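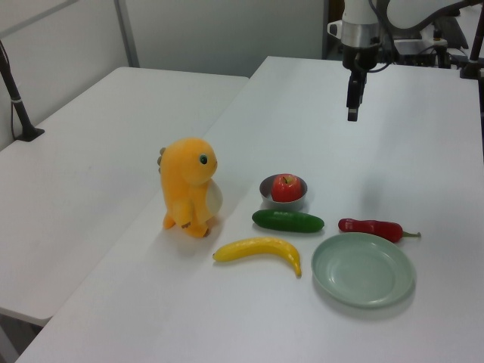
Figure 1. Play food, bowl, plate and soft toy laid out on the white table.

Sorting and Serving: a Play Food Set for a Nursery Table
Project report, Toy and Play Design module
Tuva Lindholm and Rosemarie Hamann
16 Jun 2020

1. Background

The module asked each pair to take an existing type of toy and work out how it could be made more useful for children between two and four. We chose play food. Most sets we looked at in January came in a box with a lot of small pieces and no dishes, so children tipped the pieces out and then had nowhere to put them. We wanted a small set that could be laid out on one table and used for serving and tidying away.

Our working name for the set is Plelivden. It was meant to be a placeholder and we never changed it.

2. What is in the set

The layout we settled on has a red apple, a cucumber, a banana and a red chili pepper, with a round grey metal bowl and a pale green plate to serve on. The dinosaur is the guest. In our first plan the guest was a doll, but the children at the nursery talked to the doll and forgot about the food. The dinosaur got fed.

The pieces were chosen so that each has a clear outline. The banana is curved, the apple is round, the pepper narrows to a thin stem. The cucumber is dark green with slightly bumpy skin and the plate is a much paler green, so the two are not confused even though a child would call both of them green. Rosemarie wanted an aubergine as well. We left it out because the only one we could find was larger than the plate.

3. Method

We visited Söderlund nursery on 8 mornings. In each session one child at a time sat at the table with one of us, and the other wrote notes. We gave three instructions: put the apple in the bowl, give the dinosaur something to eat, and put everything away. We did not correct the child or show how it should be done.

There were 36 children in total. Two did not want to take part after sitting down and their sheets were left out. Between sessions we laid the pieces out again from a sketch taped inside the notebook lid, with the dishes always on the same side as the adult.

4. The bowl

The bowl took up more of our time than any other part. We began with a wide salad bowl, and the apple rolled about in it and often came out again when a child put it down quickly. The smaller bowl holds the apple well. It fills most of the inside, so there is little room for it to move, but the top can still be reached from above.
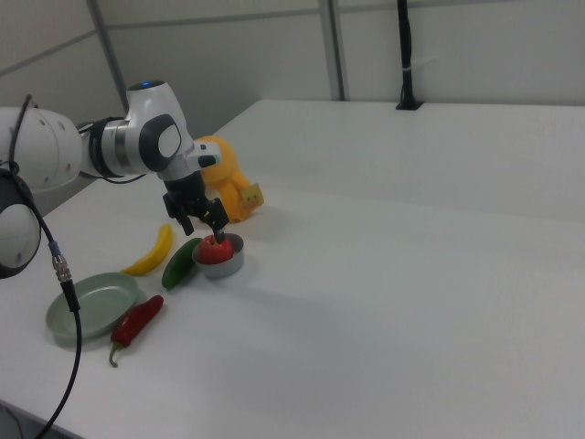 The drawback is that a second item will not go in properly. Several children tried to add the banana and left it balanced across the rim. We do not think this is a fault. It gave the plate a purpose, and by the end of the session most of them had moved the banana there themselves.

Metal was Tuva's choice. It makes a sound when the apple is dropped in, and the children liked this a great deal. The nursery staff liked it less. A plastic bowl was tried on the last two mornings and got less attention.

5. Results

We recorded 59 cases where a child served the dinosaur without being asked. The banana was offered most often and the pepper least. Some children knew that chili is hot and told us the dinosaur would cry.

Putting away went better with fewer pieces. In the early version, with a mixed bag of vegetables, children gave up part of the way through. With the short set they usually finished, although the cucumber tended to be forgotten when it had been pushed behind the bowl.

The white table was a good surface to work on. All the pieces showed up clearly on it. On the nursery's own patterned cloth the younger ones overlooked the pepper.

6. Problems

Our notes were not consistent at first. Tuva wrote down every touch and Rosemarie only wrote down when a piece was moved to a dish. We agreed on the second way from the third morning, and the first two mornings are not included in the figure given above.

We should also have tried more than one soft toy. It is possible that the interest was in this dinosaur and would not carry over to another animal.

7. Further work

We would like to test a lidded box with the plate as its lid, and a second plate so that two children can play together. The drawings for the box are in the appendix, along with the blank observation sheet.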